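Apr 5, 2019

Septic day. I've put off writing this one up because my boots are still on the back step and I don't want to look at them, but if I leave it till Monday I'll forget half of it.

So the alarm on the effluent pump out at the Mitstead place went off again overnight (third time since we swapped the float, grr). I'd been blaming the float all along. Pulled the lid, lifted the float by hand, pump kicked in straight away, sounded lovely. Dropped it, pump stopped. Did that 4 times to be sure and it behaved every single time, the little ratbag.

Then I checked the event counter on the Codier panel, which I should have done first. 1,558 starts. When I wrote it down in September it was 981, and the place has been empty for a good chunk of that! Something is getting into the tank that isn't coming from the house.
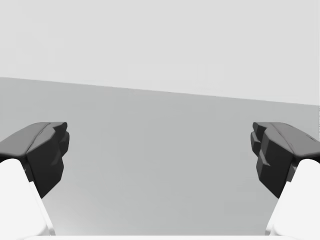

My money's on groundwater. The riser on the inlet side has a seam you could get a fingernail into, and there's a brown tide line on the inside just under it. We've had 63 mm of rain this week and the low corner of the yard is like walking on a sponge. I ran a bead of butyl around the outside of the seam as far as I could dig, but that's a stopgap and I know it. It needs a proper new riser and gasket, and the downpipe on the shed side wants moving so it stops emptying right next to the lid.

Rang Damton for the 600 riser, none in stock, they're calling back. Govindasamy might have one on the shelf but theirs uses the other bolt pattern, so if anybody here is in town, please measure it before you buy it!! I got caught like that last year.

Counter reset to zero before I left. Spare lid bolts are in the coffee tin on the second shelf, don't use the rusty ones.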